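Thread: Knots in a pine tabletop, fill or leave?
Posted November 2020

wilmer_c
Finished sanding the pine table. There's a dark knot near the middle and I can't decide whether to fill it before the oil goes on. 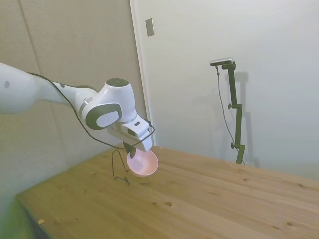 Photo: Wilmer Castaño

The pink bowl is the one that lives on it, for keys. Has anyone used the Raleck filler on knots?

otham213
Leave them. Filler takes oil differently and you get a pale spot.

crengifo
Disagree. I filled two on a bench in January and they're fine.

otham213
Under oil or varnish?

crengifo
Varnish. Fair point.

wilmer_c
Oil for me, so no filler. Next question is the board.

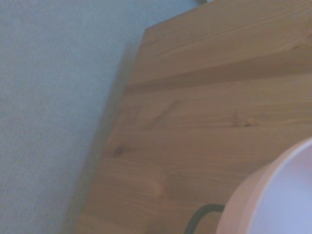 Oil goes on the board too, two coats. I'd work along the grain with a rag and wipe off the extra. Go easy at that darker band across the upper part, and if it's a groove or a joint, clean it out with a dry brush first.

crengifo
Two coats is plenty. I'd sand lightly in between.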